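How to Clear and Reset Your Desk in One Short Session

Posted 25 May 2019

I love a bare desk. There's something about putting your hand down on a clean top and feeling nothing but tabletop! Mine used to collect receipts, dried-up pens and at least one plate, and I kept shuffling the piles around instead of dealing with them. Then last December I cleared the whole thing in an afternoon, and I've done a quick version of it every week since.

What you'll need
A box or a laundry basket
Two soft cloths
A little dish soap and warm water
A trash bag
Cotton swabs

Step 1: Take everything off
Yes, everything – the lamp, the keyboard, the cup of paper clips. Put it all in the box and set the box on the floor behind you. Unplug the power strip first if you have one on the desktop.

Step 2: Wipe it down
Add a few drops of soap to the water, wring the cloth out until it's barely damp, and wipe from the back edge toward you. Dry with the second cloth right away. Go gently on a matte top, which can go shiny in patches if you scrub. For old tape or sticker residue, lay the warm damp cloth over it for a few minutes and then roll it off with your thumb.

Step 3: Clean the mouse and pad
Switch the mouse off. Run a barely damp swab along the line between the buttons (you will be amazed at what lives in there) and wipe the shell. A cloth pad can usually be sponged with soapy water, but let it dry flat overnight before you use it.

Step 4: Bring back only what you use
Start with the mouse and pad and work for a while before you add anything else. I move mine around until my elbow feels right, so the two don't always end up together the first time.
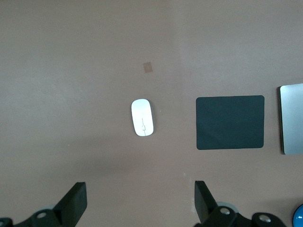

White wireless mouse on the tabletop, with the dark gray pad to its right.

Step 5: Sort the box
Whatever is still in there after 3 days needs a drawer, a shelf or the trash bag. I gave up two staplers this way and haven't missed either one!

Keeping it going
Pick one evening a week and repeat steps 1 and 2. Once the big clear-out is done the weekly one goes fast – I'm usually finished before the kettle boils.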